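3.2 Simulated workspace

Before any arm was bolted down in the Tasbridge workshop, Pearce and Briggs tested the home build in a rendered kitchen. The controller, Ristesa, ran there for 2,670 episodes.

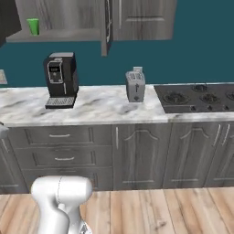 Figure 2. Simulated kitchen with the white arm in front of the lower cabinets.

Counter tasks and island tasks used the same room model. We kept the first 2,000 episodes for training and held back the rest. Each island task began with the arm near the tray.

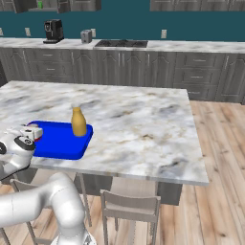

Grasp height was the main source of error in April, and we lowered the approach speed for tall items such as bottles. Joint limits were copied from the workshop arm and checked by hand after every 10 runs.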